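Pliliter Repair Circle
Minutes of the planning meeting, Oct 16, 2026

Present: 10 members. Apologies: 2. The last minutes were agreed without changes.

1. Desktop refurbishing
Lots of cheer over this one! The Trorkden bench now has its own shelf for desktops, and we looked at the inside of a green-board machine together. Members were keen to learn what goes where before anybody buys parts.

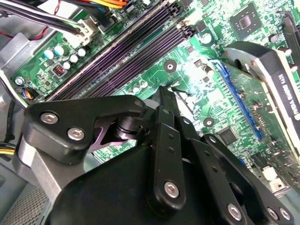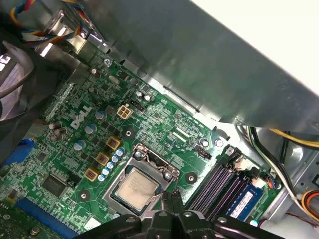

Inside the case: memory slots in the first, processor socket in the second.

Reading time: 2 minutes

It was agreed to begin with memory, a lovely first job for newcomers. Old modules go in the labelled tray, please, and never in a pocket (we have lost two that way). Processors stay in their sockets until the thermal paste order from Coppens arrives.

2. Cables
Long and very lively talk about cable ties. Reusable ones won, 7 to 3.

3. Stirkeo open afternoon
We have 23 sign-ups already, which is brilliant. Two tables for desktops, one for lamps and radios. Bring your own mug.

Actions: label the trays; chase the paste order; print the parts sheet in larger type.

Next meeting: end of October, same room.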